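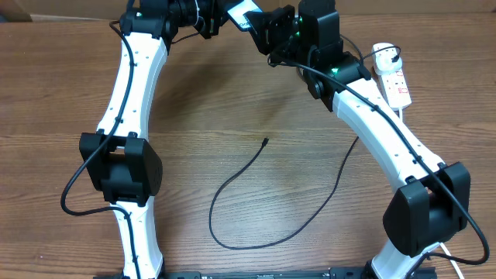 Parent and Child on the Same Roster: A Study of Family Pairs in Semi-Professional Basketball

Student Project Report, Department of Sport Management, Brallmont College
Submitted by Shoshana Pruitt
Project advisor: Thaddeus Blackwood

1. Background

Brothers and sisters often play for the same basketball club. A parent and child on the same active roster is much less common, and there is little written on how clubs handle it. The regional league centered on Sindport was chosen for this project because its rules set a minimum playing age of 17 and no maximum, and because its clubs keep signed roster sheets for every season.

The project set out to learn how such pairs come about, how coaches divide playing time between them, and whether the clubs have any written policy on the matter.

2. Method

Roster sheets from all member clubs were read and compared by family name and home address. Possible pairs were then confirmed by telephone with the club secretary. This step removed several false matches, mostly cousins. Six parent-and-child pairs were confirmed. Both members of each pair were invited to an interview, and all agreed. Head coaches were interviewed separately.

Game logs were available for 86 games in which at least one member of a pair was on the bench or on the court. Minutes were taken from the official scorer's sheet. Where the sheet was unreadable, the game was left out of the count.

3. Findings

3.1 How the pairs formed

In most cases the parent had been with the club for many years and the child came up through its youth section. The exception was the Triệu family at Lusari Basketball Club, where the daughter signed first and her mother, aged 42, returned to the game a season later after a long break. The mother reported that the club had asked her to attend an open tryout on the same terms as any other player.

3.2 Playing time

Coaches did not often use both members of a pair at once. Two coaches described this as a matter of position, as parent and child tended to play the same one. A third stated that he avoided it in close games, where he felt a parent was likely to pass to the child too early. The game logs neither support nor rule out this view – passes are not recorded on the scorer's sheet.

3.3 Club policy

No club in the study had a written rule on relatives. Discipline was the area in which players most wanted one. The younger players in particular said they were unsure whether a complaint about a teammate would reach their parent before it reached the coach.

4. Limits of the study

Matching by name and address will have missed parents and children who share neither. The interviews were held in May, after the final standings were known, and this may have colored the answers given.

5. Recommendations

Clubs should name a contact person outside the family for any player who shares a roster with a parent. The league should add an optional line for family relationships to the roster sheet. A follow-up project could record passes and substitutions directly from the sideline, beginning with the preseason games at Sindport.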